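**Sisthorpe group: searching when the target is out of view**

Noemi Tran and Farzad Safavi finished the first test of Emus, their method for finding an object with only the wrist camera. The policy was trained on 824 short episodes and then tried on 42 new starts.
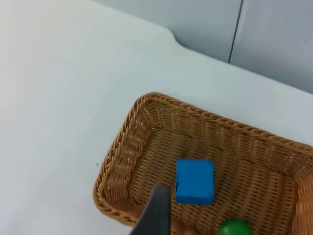
*Wrist view with the blue block and green ball in the basket.*

The difficult starts are those where the camera sees mostly table. The older policy often stayed still there. 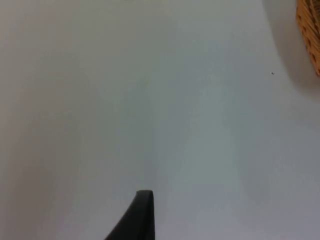 Emus keeps a memory of the last 10 views and chooses the next move from them - so far it failed on 2 starts. A longer report will follow in September.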